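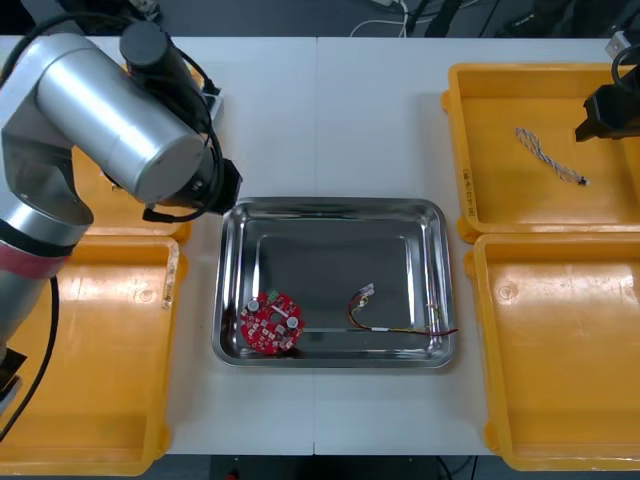 Cell 2 at Reldale, with the steel tray between the yellow bins.

Software notes: grasp planning for wire harnesses
Ehsan Pirzada, 1 April 2024 build

The Pleretti planner has been split into two processes. Perception now publishes a list of grasp candidates with a score for each, and the motion side picks from that list without calling back for a fresh image. The old arrangement let either side block the other, and most of the stalls logged over the winter came from there.

Rigid parts such as circuit boards are handled as before, by fitting a plane and an outline. Harnesses are a different matter. The segmenter used to return one mask per colour, so a bundle of red, black, yellow and green wire came back as several thin objects, each with its own grasp. Rangi Maihi has replaced this with a centreline tracer. It follows each twisted pair, merges pairs that run together, and marks connectors and sleeves as nodes on a graph. 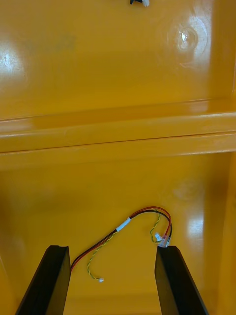 Candidates are then taken from the merged stretches and ranked by distance to the nearest node. Anything within 5 mm of a connector is dropped. The limit is set in the Feng config file under harness.node_margin and can be changed without a rebuild.

Glare remains the main source of false edges. The yellow bins are glossy, and the moulded ledge gives a long thin highlight that the tracer is happy to call a wire. We now keep a background model per bin and subtract it before tracing. On the 52 recorded wrist views in the regression set, false traces fell from 5 to 3. The remaining ones all start on round highlights - a mask for these is in review.

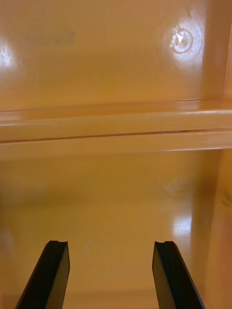

Wrist view of a bare bin, fingers open. Note the highlights on the ledge and the round boss.

Background models go stale if a bin is swapped or turned round. Run nalteo-calibrate after any change; it takes one view per bin and writes the result to the cell's own folder. Old models are kept until July and then deleted. Two-arm handover still uses the previous planner, and both versions can be installed side by side.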